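Varma Household Machines Discussion Group
Minutes of the spring meeting, April 7, 2019

Chair: Zoi Economou
Minutes: Yanling Ding
Apologies were received from two members. The minutes of the previous meeting were approved with one correction: under item 3, "folding" should read "sorting."

1. Matters arising

The chair reported that the letter to Vonavbridge about a reading copy of their chore survey has had no answer. She will write once more and then drop it. The lending shelf list has been updated. The folding board borrowed last fall is still out, and whoever has it should bring it to the next meeting.

2. Can machines do household chores yet?

This was the main item, carried over from last time. Zoi Economou opened by asking members to keep to chores done in an ordinary home or the back of an ordinary shop, with the mess left as it is. Demonstrations on a cleared bench with one known object were to be left out of the discussion unless a member thought they proved something.

Floors. General agreement that floor cleaning is the one chore most members have handed over. Two members still pick up cords and socks before each run and asked whether that time should be charged to the machine. The meeting felt it should. One member said the picking up takes longer than the sweeping used to.

Dishes. The dishwasher was accepted as a machine that does a chore, but loading and unloading it were not considered solved. A member who had followed the Novex trial said the arm managed plates standing in a rack and had trouble with anything nested, such as bowls left stacked in the sink. Nothing was said in the trial notes about greasy pans.

Laundry. Washing and drying are done by machine. Getting clothes out of the dryer, finding the other sock and putting things in the right drawer are done by people in every household represented. Folding of flat items such as towels was thought to be close. Fitted sheets were not discussed for lack of time.

Bags and other soft things. Yanling Ding put this on the agenda after the September meeting, where it was raised at the very end. Her point was that a box keeps its shape when it is picked up and a bag does not. The handle flops, the opening closes up, and the weight moves to one corner. A person feels for the edge and pulls it straight without giving it any thought. A machine has to find the edge first, and on plain cloth there is little to go by. Much of the present work therefore starts from human hands, with markers worn on them so that the motion of each hand can be followed through the job. 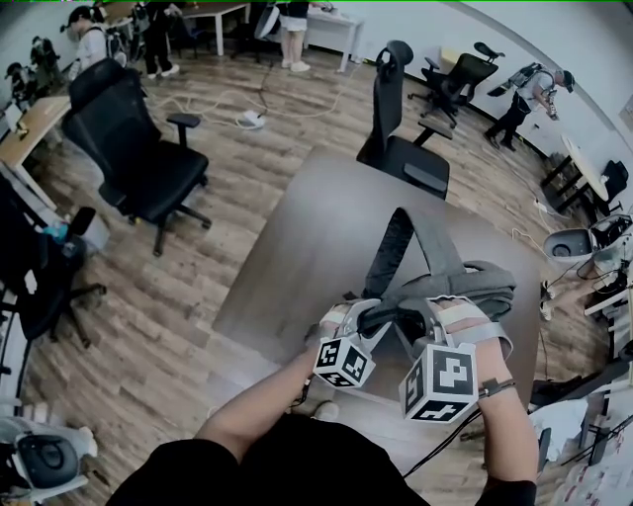

Zoi Economou was not convinced that following hands would be enough, and said that a good part of handling a bag is in the fingertips – how much it gives, whether something hard is inside – and none of that is in a record of where the hands went. She would want to see a machine open a bag it had never met, put in 2 items and carry it by the handle before calling the chore done.

Yanling Ding agreed on the test but thought the record of motion was still worth having, as it shows the order in which people do things and which hand holds while the other works. Other members asked how many repeats would be needed. Figures given ranged from 20 to 700, and it was noted that these referred to different tasks and could not be compared.

Shop-floor chores. Short discussion. The Skorkach stockroom report was circulated. It covers 31 routine jobs, and the members who had read it said that moving closed cartons came out well and bagging loose goods came out badly. Emptying a mixed returns bin was left to staff.

The chair asked for a show of hands on whether a machine could be left alone with any chore other than floors. The meeting was divided and no position was recorded.

3. Actions

Yanling Ding to write up the bag test on one page, including what kinds of bag are allowed.
Zoi Economou to write again to Vonavbridge.
All members to note one chore they timed at home, with and without a machine, clearing up included.

4. Any other business

The heating in the meeting room was raised again. Members who want the Skorkach report by mail should leave an address with the chair.

Next meeting in September, date to be confirmed. Fitted sheets will be taken first.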